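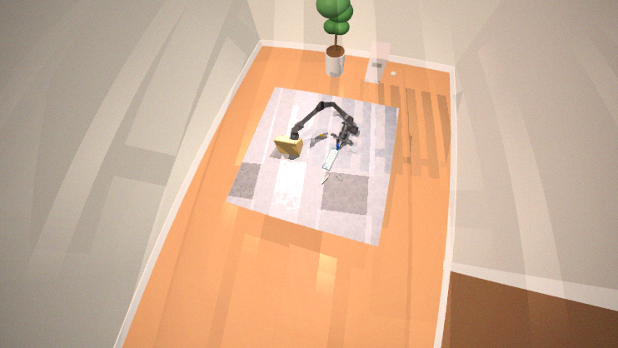 Fig. 1. The practice scene in the simulator: arm, mat and desk objects, with the gripper just above the keyboard.

Reading time: 7 minutes

Session 9: From pixels to a plan

Last time we moved the arm by typing in joint angles. Today it starts to choose its own movements, and this is my favourite part of the whole course!

The software comes in two pieces. Elline takes the camera view and returns a list of objects, each with a position and a heading. Tenden takes that list, plus a goal, and returns a path for the arm. Keep them apart in your head (and in your code). When a grasp goes wrong, you want to know which one to blame.

Perception first. Look at the light on the mat in Fig. 1. There is a bright white patch between two darker grey ones, and striped shade near the gripper. A simple brightness threshold will happily report all of these as objects. Try it, it's a lovely mess -- then switch on the depth channel and watch the flat ones drop out of the list. The thin things are harder. The two small sticks below the keyboard barely rise from the surface, so set the height cut-off too high and you lose them as well.

Heading matters too. The keyboard lies at a slant, and a gripper that comes down square to the mat will close across its corners.

Planning next. Tenden grows a tree of arm poses and throws away any that touch something. Check the whole arm, including the links! The yellow box stands tall enough to catch a low elbow, and a plan that only checks the fingertips will never notice.

Two runs from my own machine, same start and same goal:

seed 7: 2062 poses tried
seed 9: 1783 poses tried

Both paths were valid and they looked quite different. Random planners do that, so write down your seed.

To do before the next session:
- Run Elline with depth off, then on. Save both object lists.
- Plan a move from the keyboard to the yellow box with two seeds of your own.
- Raise the safety margin until planning fails -- note the value and which object got in the way.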